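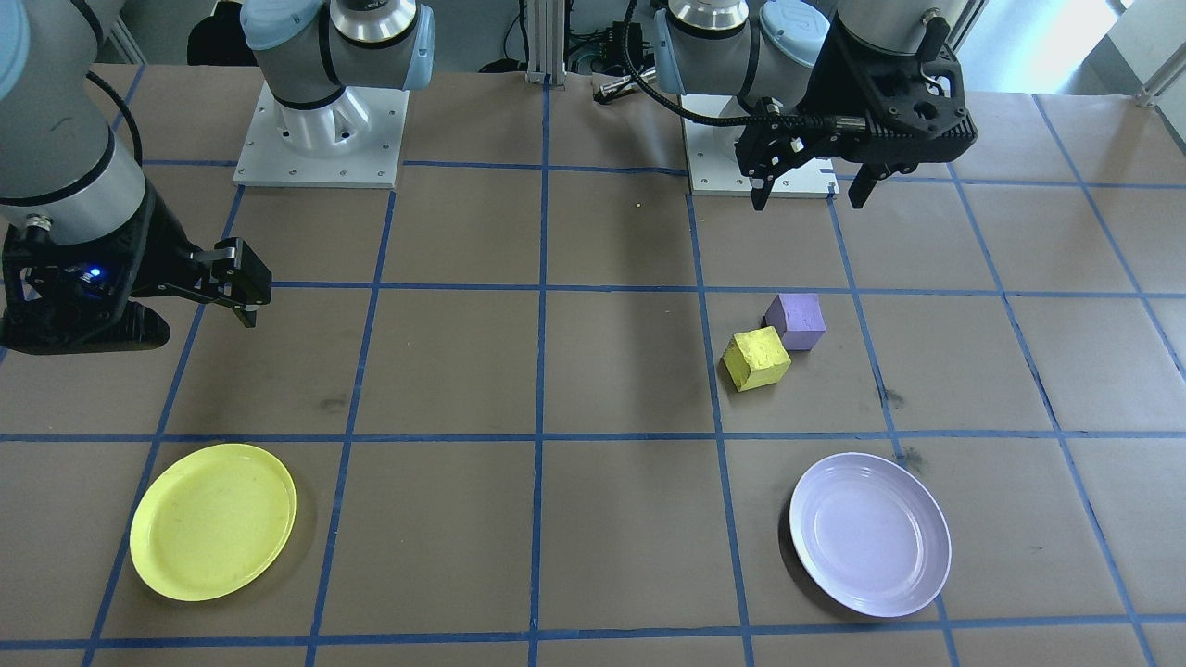
*Lectura: 2 min*

**Drumine 12 – tapete de sobremesa**

Fieltro de lana prensado, base antideslizante. Lo corta y lo cose Youssra Farouk en el taller de Stallden, por encargo. Colores: gris piedra, mostaza, verde botella (el verde agotado hasta junio).

- Largo: 100 cm
- Grosor: 2 mm
- Borde cosido a mano, hilo encerado
- Peso: pendiente de poner, perdon

Limpieza: cepillo suave y ya. Nada de lavadora – encoge. Manchas de café, agua fría enseguida y sin frotar. Si llega con marcas del doblez, un dia bajo un par de libros gordos.

Medidas especiales sí, pero tardan unas 12 jornadas de taller. Escribir antes de pagar, con largo y fondo de la mesa. Esquinas redondeadas sin recargo. Agujero para cables con recargo, y no se puede devolver.

Envío desde Stallden. Recogida también en la tienda de Plitcombe, solo por la tarde, avisando antes. El modelo viejo (Plitcombe, con ribete de piel) ya no se hace – quedan dos en mostaza, preguntar.

Devoluciones: sin usar, en su tubo, con el albarán dentro.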